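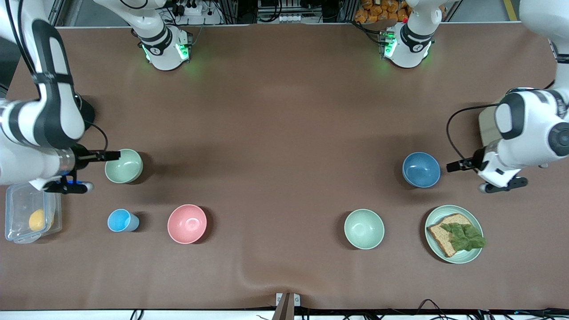 Minutes of the tableware and linen meeting, Jellemine kitchen

Date: 2018-11-30
Present: Rungnapa Siriwan (chair), Sakda Boonyarit, Kulap Saengthong, Amnuay Jaidee (minutes)
Apologies: Sakda Jaidee

1. Minutes of the last meeting
Agreed as a true record, with one change. Under item 4, "side plates" should read "small bowls".

2. Matters arising
The shelf labels are done. The drawer runner is still stiff and stays on the list. SB to try candle wax before a new runner is bought.

3. Bowls
KS reported on the coloured bowls. Green, pink and blue are all in use. The green has a matt finish and the inside of the slate-blue one is speckled. AJ asked whether the speckled inside makes it harder to see dried food after washing. KS thought it did under the evening lights. Agreed that blue bowls are checked by touch as well as by eye before they go on the shelf.

RS proposed that bowls be stacked by colour. SB preferred stacking by width, as mixed widths jam. After discussion it was agreed to stack by width first and by colour within each width. To be looked at again in May.

4. Cups
The light-blue cup is small and tends to get put away inside a bowl. Cups are to go on the upper shelf, mouth down, and are not to be nested in anything.

5. Food containers
Clear containers with lids will be kept for the table. The older opaque ones move to the dry store. KS pointed out that lids and bases have become mixed and that two makes look alike but do not seal with each other. AJ to pair them and mark each lid and base with the same number in pencil. Lids without a base to be kept until the next meeting, then recycled.

6. Tablecloth
The large brown cloth creases when it is folded into the drawer. Three ways of storing it were put forward: rolling on a tube, hanging over a rail, or ironing before each use. Rolling was agreed. SB has a cardboard tube of the right length. The cloth is to be smoothed from the centre outwards when it is laid.

7. Costs
Two quotes were received for replacement bowls and containers: Goto at 2,898 and Wolville at 2,125, both including delivery. The Wolville quote leaves out lids, which would add around 800. With lids added the two are close, and Goto has the shorter delivery time. No decision taken. RS to ask Wolville for a full price in writing, lids included.

8. Any other business
AJ asked for a second drying rack. Deferred until the quotes are settled.
KS asked that the table be wiped before the cloth goes down.

Actions
SB: drawer runner, tube for the cloth
AJ: pair and number lids and bases
RS: written quote from Wolville
KS: notice on bowl stacking, to go inside the cupboard door

Next meeting to be arranged once the Wolville quote is in.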